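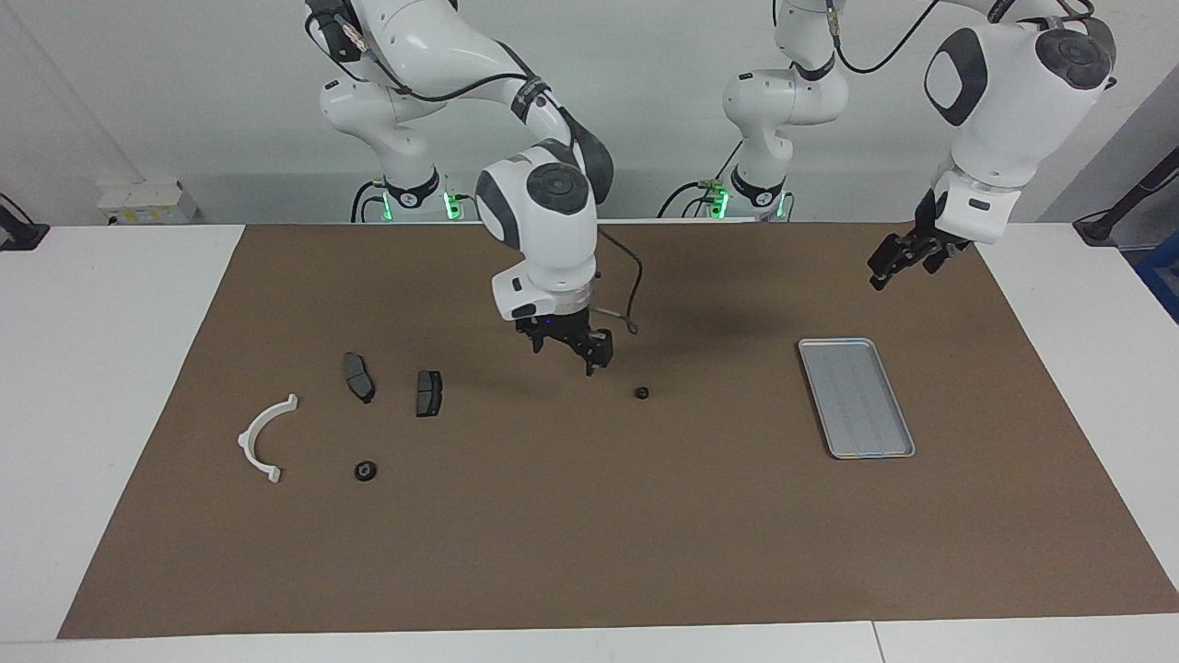 Indanley Allotment and Garden Society, Seed Saving Group

Speaker notes: Saving seed from beans and tomatoes
Kiyoshi Sakai, spring open evening, Nemamthorpe branch

Start when the side door closes. Talk is 48 slides, skip the last few if the first half runs over.

Opening. Ask who has saved seed before. Most people will have kept a few beans in an envelope. Tell them that counts and we'll build on it.

Slide 2. Open-pollinated and hybrid. An open-pollinated variety gives you plants like the parent. A hybrid marked F1 on the packet does not, or not reliably. You can still sow it, but expect a mix. Don't get drawn into genetics at this point. There is a slide later.

Beans. Start here, they are the easiest. French beans mostly pollinate themselves before the flower opens. Runner beans are crossed by bees, so two varieties on neighboring plots will mix. Mention the Haugland runner that went pink and white after three years on my plot.

Pick a few good plants at the start of the season and leave them alone. People eat from them all summer and save what's left in fall, and then they have selected for late beans. Say this twice.

Leave the pods until they are papery. If frost is coming, pull the whole plant and hang it in a shed. Shell, spread on a plate, wait. A dry bean breaks when you hit it with a hammer. A damp one squashes. (Bring hammer.)

Weevils. Dry beans can go in the freezer in a sealed jar for 2 days. Let the jar come back to room temperature before opening.

Tomatoes. Ripe fruit, past eating stage is fine. Squeeze seed and juice into a jar, add a splash of water, leave somewhere warm for a couple of days. It smells. A skin forms on top. Add water, stir, pour off whatever floats, repeat until clear, then strain. Dry on a plate or a coffee filter. Paper towel sticks.

Potato-leaf types and some currant tomatoes cross more easily. Keep them apart from the rest.

Labels. Variety, year, plot. Write it before you start on the next one.

Break, tea at the back.

Second half. Germination test. Ten seeds in damp paper, plastic bag, warm shelf. If six come up, that's 60 percent, sow thicker. Below half, grow a fresh batch this year.

Swap table. Prurside members are bringing lettuce and peas. Envelopes without a name on them go back to whoever brought them.

Questions. Squash will come up. Short answer is hand pollination, and there is a session on it in March.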